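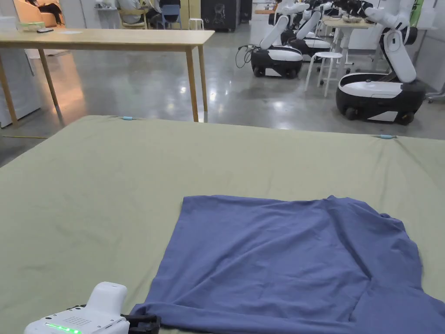
*Blue T-shirt on the green folding sheet, one hem corner pinched.*

# How to fold a T-shirt on a sheet-covered surface

This page explains the folding method we use for the clothing parcels of Inasa. It is written for T-shirts, but it works also for thin sweaters and pajama tops. You need a wide flat surface, one cotton sheet, a few clips and a shirt that is completely dry.

I learned to fold in the air, against my chest, as my mother does it. For one shirt this is fast. For a full basket it gives shirts of many different sizes, and they do not sit well in a box. On a flat surface every shirt comes out almost the same.

## Prepare the surface

1. Clear the surface and wipe it.
2. Spread the sheet and pull it until it is nearly flat. Small soft wrinkles do not matter.
3. Fix the far edge with clips. Two are enough for most sheets.
4. Leave your own side free, so that you can tighten the sheet when it moves.

A single-color sheet is better than a patterned one. On a pale green sheet you see the outline of a blue shirt very well, also the small corners that like to hide under the body. With a blue sheet we often missed a sleeve.

The clips we buy are the Floltico ones, in light blue. Any clip with a soft mouth is good. Metal clips from the office leave a mark in the cotton.

## Lay the shirt flat

Put the shirt down with the front side under, and the collar away from you. Do not try to make it perfect with one throw. It will land with bunched sleeves and with folds on one side, and this is normal.

Now take one corner of the bottom hem and pull it slowly toward you. Hold the other side of the shirt with your free hand, otherwise the whole shirt travels with it. Do the same with the second corner. After this the long creases in the body are mostly gone, and you can open the sleeves one by one.

If a crease stays, lift the hem a little and let it fall again. Pressing with the palm makes the crease sharper.

## When the shirt is crumpled

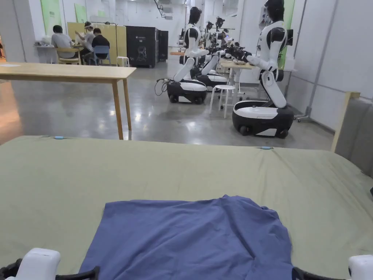
*Page last changed: 2019-04-03*

A shirt that comes from the bottom of the basket needs one more step. Place it in the middle of the sheet, near to you, and find the edge that is closest. Take this edge in two places, as far from each other as the cloth permits, and open your hands to the sides. Work from this edge toward the far one. It is easy to begin with the collar because we recognize it first, but then the hem stays rolled and you must turn the shirt around.

## Fold

1. Fold the left side to the middle of the back. The sleeve comes with it.
2. Fold the sleeve back, so that it lies along the outer edge.
3. Repeat on the right side. You have now a long rectangle.
4. Bring the hem up to the middle, then fold once more to the collar.
5. Turn the shirt over. The front is up and the collar is visible.

For the McAlister boxes the last fold is made in three parts and not in two — the box is more narrow than it looks.

## Some notes

- Keep only one shirt at a time on the sheet. The next ones wait in the basket.
- Wash the sheet without softener. A slippery sheet lets the shirt slide.
- Between March and summer we folded 2,549 pieces in this way, and we stack them in piles of 40. Higher piles lean.
- Shirts with a large rubber print should be folded with baking paper over the print. The instructions for this are on the Pirnumel page.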